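Clivodwood – we're hiring for the Kudstead yard reopening

Production operatives, fitters, stores and a couple of office roles. Permanent and fixed term. Start dates from November.

The old Ghanem works at Kudstead is coming back into use. We've taken the lease on the main fabrication hall, the paint shed and the quayside strip, and we'll be building steel frames and walkways for harbour and offshore customers. First order is in. Steel arrives before the clocks go back so we need people sooner than we'd like.

What we're after

Welders and platers – coded tickets good, but come and talk to us if yours has lapsed, we'll put you through again. Mechanical fitters for getting the cranes and the plate rolls running. Two electricians, one on each shift. Slingers. A stores person who can keep a goods-in book straight. Forklift drivers, counterbalance licence needed, reach not needed.

Also general yard hands. No experience for these, just steel toecaps and a willingness to be outside in the wind coming off the water. It does blow.

And one workshop technician to look after the small stuff: hand tools, testers, the clocking machine, office PCs, label printers, radios. Broad job. You'd be based in the room behind stores and get pulled in all directions most mornings.

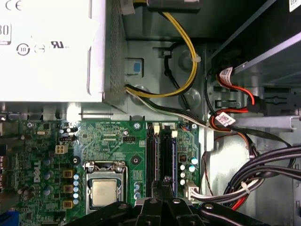 Shifts are early (6am to 2pm) and late (2pm to 10pm), swapping every fortnight. Office and stores are days only, 8 till 4.30. Nights possible in spring if the second order lands, paid at a higher rate and you'd be asked first, not told.

Pay depends on the role and will be given to you in writing before any interview, so please say on the form which job you want. Don't put "any". We had a lot of "any" last time and it slowed everything down.

What you get

Paid breaks. Workwear and boots replaced when they wear out. Pension from day one. Holiday goes up after your first year. Hot food on site at dinnertime – the canteen is small but it's open. Parking inside the gate, bikes under cover by the paint shed. The 12 bus stops at the bottom of Nelter Road and it's a short walk up from there, though there's no pavement on the last bit so bring something bright.

Training

If you're new to yard work there is a paid induction before you go anywhere near the hall. Site rules, lifting, working at height, fire points, then you're paired up with someone on your own shift. Forklift refresher available. Anybody in the technician role gets time set aside for electrical testing and basic bench repair, and you can carry on to the next level if you want to.

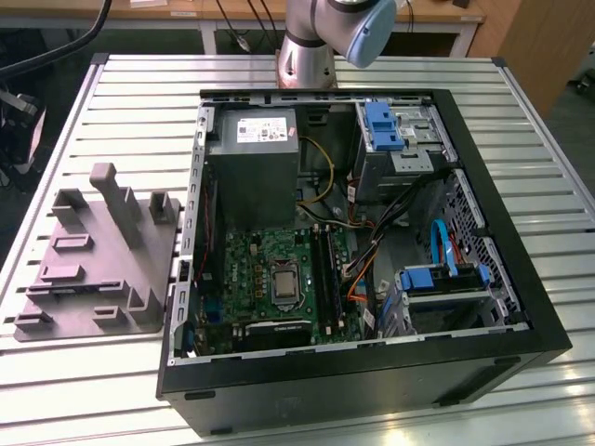
Desktop tower opened up, cover off.

Who can apply

Anyone over 18 with the right to work in the UK. If you worked at Ghanem before it shut, please tell us, and tell us which bay. Knowing where the drains and isolators are is worth a lot to us at the moment as the drawings we were given don't match the building. Gaps in your work history are fine. So is a record, depending – put it on the form and we'll have a conversation.

We've room for part timers in stores and the office. Not in the hall yet, sorry. May change.

The site has steps up to the mezzanine office and no lift. Stores, canteen and the technician's room are all on the ground floor. If you need something changed for the interveiw or for the job, say so on the form or ring.

How to apply

Pick up a form from the gatehouse at Kudstead yard, any time between 7am and 5pm, or ask for one by phone and we'll post it. Quote reference 784 for hall and yard jobs, 257 for stores, office and technician. Wrong reference means it goes in the wrong tray and then we're hunting for it.

CVs are fine as well as the form but not instead of it. One page is plenty. Copies of tickets and licences please, keep the originals and bring them on the day.

Interviews are on site. Half an hour's chat, then a walk round. Welders will do a test piece so allow the morning. Technician applicants will be asked to do a short practical at the bench, nothing nasty. Wear sensible shoes.

We'll answer everbody, yes or no. Might take a couple of weeks.

No agencies please.

Clivodwood, Gatehouse, Kudstead Yard, Nelter Road, Kudstead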